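Tapete de juego Grimska para partidas en casa

Si en tu casa se juntan los amigos a jugar a las cartas y siempre acabáis repartiendo sobre el mantel de los domingos, este tapete te va a gustar mucho. Lo preparamos en Hakby pensando en las mesas de comedor de toda la vida, esas que un rato sirven para cenar y al siguiente para una buena mano de póquer, de mus o de lo que se tercie (que cada familia tiene sus manías, ¡y bien que hace!).

El Grimska se extiende en un momento y se queda quieto gracias a la base de goma. La superficie es de poliéster tupido, las cartas se levantan sin tener que rascar con la uña y las fichas apenas suenan, cosa que agradecerán los que ya se han ido a dormir. Mide 72 cm de ancho y caben hasta 6 jugadores sin darse codazos.
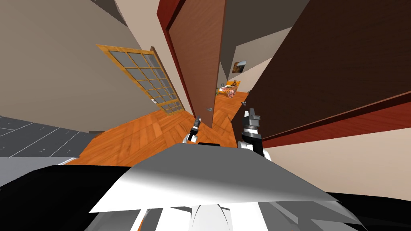

Imagen generada por ordenador: robot blanco y gris con pinzas.

Azadeh Dehghan, que lleva el taller, insistió mucho en el remate cosido del borde, y le damos toda la razón: en los tapetes cortados a sangre es lo primero que se abre. Para limpiarlo basta un paño húmedo y jabón suave. Guárdalo siempre enrollado, con la cara de juego hacia fuera, en la funda que viene incluida.

Referencia: 2138
Colores: verde, burdeos y azul noche
Incluye: tapete y funda con asa
No incluye: cartas ni fichas

El azul noche vuelve a estar disponible en junio. Si lo quieres reservar, o si tu mesa tiene una medida rara, escríbenos y Dindo Mangubat te contestará con mucho gusto.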